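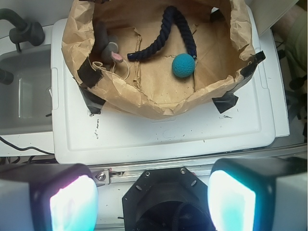 Le sac et ses trois jouets, côté pince.

Quelles règles pour fixer un contenant souple (sac en papier) sur un poste de manipulation ?

pince_sans_rire
Posté en avril dans Robotique > Bonnes pratiques

Bonjour à tous,

Je tiens un petit poste de manipulation dans le cadre du projet Plarnenano : un bras, une pince, des objets à sortir d'un contenant et à y remettre. Jusqu'ici le contenant était une caisse rigide et je dormais bien. On m'a demandé du « réaliste ». Le réaliste, après réunion, c'est un sac en papier kraft, bords rabattus, avec dedans une balle bleu-vert, un bout de corde tressée et une souris en peluche grise. Le tout tient au ruban adhésif noir sur un couvercle en plastique blanc.

Mon souci est plutôt de l'ordre du règlement. Notre fiche de poste, héritée de l'époque de la caisse, exige que « tout contenant soit solidaire du plan de travail ». Est-ce qu'un sac scotché à un couvercle est solidaire de quoi que ce soit ? Le responsable sécurité a regardé l'installation, il a soupiré, et je ne sais pas dans quelle case du formulaire inscrire un soupir.

Autre point : l'évier est juste à côté. Il a un robinet, comme souvent les éviers. La fiche n'en dit pas un mot, mais j'ai comme un doute.

Série prévue : 500 essais, même sac si possible. Merci d'avance, y compris à ceux qui vont me dire d'acheter une boîte.

vieux_servo
Achète une boîte.

Bon, plus sérieusement : chez nous le papier est interdit sur les postes, point final. Ça se déchire, ça fait des bouts partout, et la pince attrape le bord une fois sur deux. Et le ruban laisse de la colle. Voilà.

Grorkex_atelier

La réponse précédente a le mérite d'être courte. Comme on utilise des sacs depuis un moment (2000 essais sur la dernière série, j'ai les miettes de kraft pour le prouver), je recopie notre règle interne, à adapter chez toi.

Fixation. Le sac se fixe à un support, et le support se fixe à la table. Ce sont deux liaisons et il faut contrôler les deux. On scotche très soigneusement le premier étage et on oublie le second, ce qui donne un sac parfaitement solidaire d'un couvercle qui se promène. Essai à vide avant chaque série : on tire sur le rebord à la main, dans les quatre directions, et si le support glisse on ne lance rien.

Ruban. À cheval sur le papier et sur le plastique, jamais sur le passage des doigts. On nettoie le support avant collage : un couvercle piqué de petites taches sombres, c'est peut-être sans gravité, mais l'adhésif a des opinions là-dessus. Bouts coupés nets, pas de languette qui dépasse vers l'intérieur. Un doigt de pince qui remonte avec une languette collée dessus, je l'ai vu, il avait l'air ravi.

Rebord. Rabattu vers l'extérieur, et on note la hauteur restante sur la fiche de série. Chez nous c'est 115 mm au maximum, ailleurs ce sera autre chose, mais écrivez un chiffre. « Assez bas » n'est pas un chiffre.
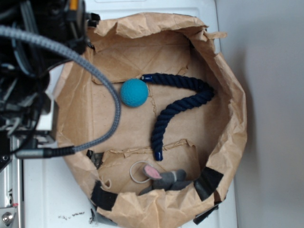 Contenant souple ouvert, bords roulés, corde au milieu.

Fond. Dès qu'une couture du fond est déchirée ou qu'un pan se soulève, on inspecte, et on décide par écrit si on garde ou si on change. Nous changeons tous les 40 essais quoi qu'il arrive. Ton « même sac si possible » pour 500 me paraît, disons, affectueux.

Objets. Tout ce qui a une ficelle passe en catégorie à part : la queue de la souris forme volontiers une boucle, et une boucle finit par trouver un doigt. Vitesse réduite à l'approche, arrêt sur effort anormal, et on ne dégage rien à la main tant que le bras est sous tension. La corde, même régime. La balle est le seul élément discipliné du lot.

Câbles. Le faisceau du bras ne doit pas pouvoir accrocher le rebord dans les positions extrêmes. Ça se vérifie à vitesse lente, sans objets, et pas de mémoire.

Évier. Arrivée d'eau coupée pendant la série, et une ligne de plus dans l'analyse de risques. Si tu ne peux pas couper l'eau, tu déplaces le poste.

Pour la fiche, nous avons remplacé « solidaire du plan de travail » par « ne se déplace pas lors de l'essai de traction manuelle, essai daté et signé ». C'est moins élégant, mais ça se coche.

pince_sans_rire

Merci Grorkex_atelier, je reprends presque tout. Pour l'évier, on m'a répondu que l'eau ne pouvait pas être coupée avant 17 heures à cause du café. Les essais commenceront donc à 17 heures.

vieux_servo

Ou alors une boîte.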